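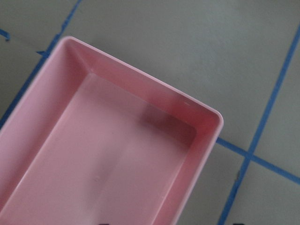
3.2 Seizure records and coding

Figure 2. Empty pink plastic tray on a gray surface.

The records cover drug seizures on the road between Drarkow and Trevska, as entered in the duty logs of the Flarngate checkpoint. The logs hold 2107 vehicle stops, of which 153 led to a seizure. Stops with no recorded direction of travel were kept in the totals but left out of the route model in Section 4.

Each seizure was coded for substance, net weight, place of concealment, and type of vehicle. Where a single stop produced more than one substance, the entry was split and the lines were linked by a shared case number. Weights given only in bags or parcels were treated as missing. We did not convert them, as parcel size varied between shifts.

Two coders (Mishra and Guimarães) read all of the seizure entries independently. Disagreements were mostly over concealment, where officers used "under seat" and "in floor" for what may have been the same location. These terms were merged into one category. Three entries could not be resolved and were coded as unknown.

Arrest outcomes were taken from the court register at Guerra and matched by case number. A charge was counted once per person, whatever the number of substances listed. Charges withdrawn before the first hearing remain in the data and carry a separate flag, which is used in the sensitivity tests.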